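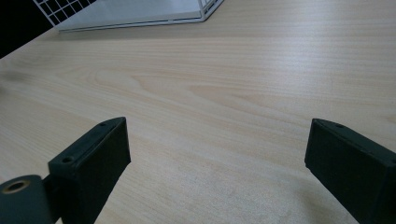 Light wood tabletop

How to Digitize a Demo Tape at Home

Last updated: February

If your old band left you with a box of cassettes, you can get them onto a computer in an afternoon. I did this with the only Ovthorpe demo, a tape Savvas Moschos and I made on a four-track in his parents' garage.

You need a working cassette deck with line outputs, an RCA cable, a USB audio interface and a recording program. A headphone jack will do if the deck has no line outputs, but the sound will be noisier.

1. Clean the heads and the pinch roller with a cotton swab and isopropyl alcohol. Let them dry.

2. Wind the tape all the way forward and all the way back. Old tapes stick.

3. Connect the deck's outputs to the line inputs on the interface.

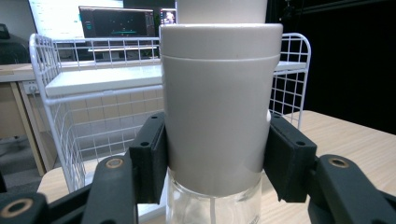 White container, clear bottle below

4. Play the loudest song and set the input so the peaks stay under -6 dB. On our tape that was "Denau," the last track on side 2.

5. Turn Dolby on only if the tape was recorded with it. Ours wasn't, and with it on the cymbals went dull.

6. Record each side in one pass as a 24-bit WAV. The Ovthorpe tape runs almost 70 minutes in all, and the two files came to just over a gigabyte.

7. Split the songs afterward and save them as FLAC. Keep the untouched side recordings too.

Go easy on noise reduction. Asnakech Tilahun, who sang on "Twal," liked the version with the hiss left in, and that's the one we kept.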